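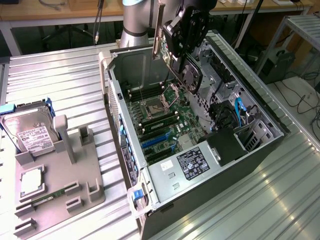 Why do so many historical dramas now stop after one season? My answer is that they are written as if a second season is already promised, and many viewers leave before the story gives them anything.

I thought about this in August, when I finished Sodon, the series about salt merchants. The first episode is 73 minutes long and it introduces so many families that I had to make notes. I liked the costumes and I liked very much Shewit Hadgu as the widow who keeps the account books. But her big secret is left for season 2, and season 2 will not come.

Compare it with Cosgrove, an older show which my parents used to watch. It had 104 episodes, and almost every one of them had a small story with its own end. You could miss a week and still come back. People now call this kind of television old-fashioned. I think it was polite to the viewer.

I do not say that long stories are bad. Wando told one story across its whole run, and I was never bored, even in the slow chapters at the monastery. The writers there closed something each time — a trial, a wedding, a debt — and opened the next thing after.

A friend says I am unfair, and that the streaming companies decide these matters, not the writers. Maybe it is so. Still, a writer can decide that the widow will speak in episode six. I would have liked to hear her.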